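Reviews > Software > Phone apps
Staveo 6 review: a backup app for people with old phones
By Yến Lâm
7 June 2026

I have used Staveo since November on two phones, and last month I updated both to version 6. The app copies your photos, contacts and messages to a computer at home, without any cloud account. It is made by Plaltstead, a small company which earlier made only a file manager.

Installation was easy. You put the app on the phone, the helper program on the computer, and you scan one code to connect them. My first backup had 2780 photos and it finished during dinner. The second phone is older and it stopped two times, but each time it continued from the same place and I did not need to start again.
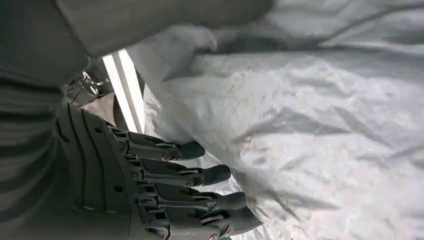
The new search is the part I like the most. In version 5 you had to remember the month of a photo. Now you can write a word from a message, or a name of a contact, and the results come quickly. It does not understand spelling mistakes, so I must write "Kirkham" exactly, with both letters k, or it finds nothing.

I am less happy with the settings. There are nine pages of them, and the option for backup over Wi-Fi only is on the last one. I missed it and used 387 MB of my mobile data on the first day. Please check this before you press Start.

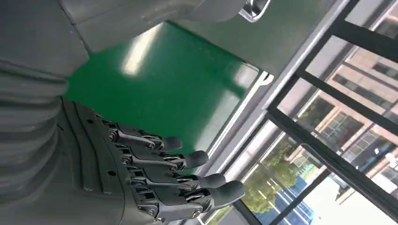

Four dark gray fingers of a robotic hand, with small silver screws at the knuckles.

Restoring is also good, with one problem. Contacts and messages came back complete, but the photo albums lost their order, and I had to sort them by hand. I wrote to the support and a person named Caputo answered the next morning. He said that the album order is stored only if you turn on "Full details" before the backup. It should be on from the beginning, in my opinion.

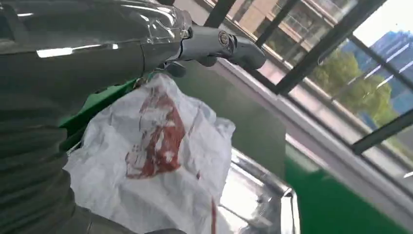

Battery use is small if you let the app work at night. On the older phone I would not run it during the day, as the other apps become slow.

My score is 7 out of 10. If you already have version 5 and you never use search, you can wait for the next update.

Get our app reviews by email every week. Enter your address to subscribe. You can unsubscribe at any time.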